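Beschaffungsplanung für Zweiarm-Arbeitsplätze

Die Beschaffungsplanung für Zweiarm-Arbeitsplätze umfasst Bedarfsermittlung, Budgetierung und Abnahme von Tischen mit zwei fest montierten Roboterarmen. Anbieterangaben beziehen sich meist auf die Arme allein. Der Aufwand für Halterungen, Verkabelung und Einrichtung fehlt darin häufig, weshalb der Vergleich von Listenpreisen als wenig aussagekräftig gilt.

Umfang der Ausstattung

Zum Arbeitsplatz gehören neben Armen und Greifern auch Ablagen für die Werkstücke, etwa ein durchsichtiges Gestell für liegende Flaschen. Solche Teile werden oft als Zubehör ohne eigenen Posten geführt. Bei der Ausschreibung Prekell waren für sie 84 Euro je Tisch vorgesehen, ein Betrag, der schon für die erste Nachbestellung nicht reichte.

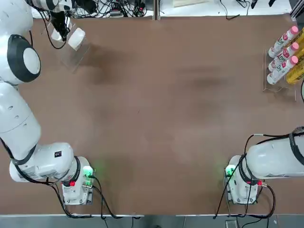 Kostenansatz

Der Anbieter Holulent nannte im November für Anpassung und Inbetriebnahme pauschal 3.000 Euro. Was die Pauschale bei einem Wechsel der Gebinde abdeckt, blieb offen. Flache Schalen und Einsätze mit Längsfächern verlangen andere Greifpositionen als Flaschen, und jede Umstellung kostet Arbeitszeit.
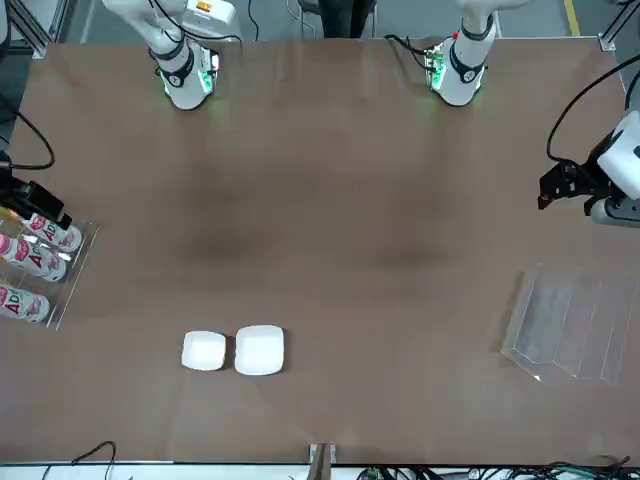 Auch die Abschreibung über 5 Jahre ist umstritten. Sie setzt voraus, dass Greifer und Steuerung so lange zueinander passen und Ersatzteile lieferbar bleiben. Zusagen dazu sind selten schriftlich zu bekommen. Vomitz wirbt mit 100 Prozent Verfügbarkeit, rechnet aber Wartung und Umrüstung nicht als Ausfallzeit.

Siehe auch: Lebenszykluskosten, Lastenheft, Abnahmeprüfung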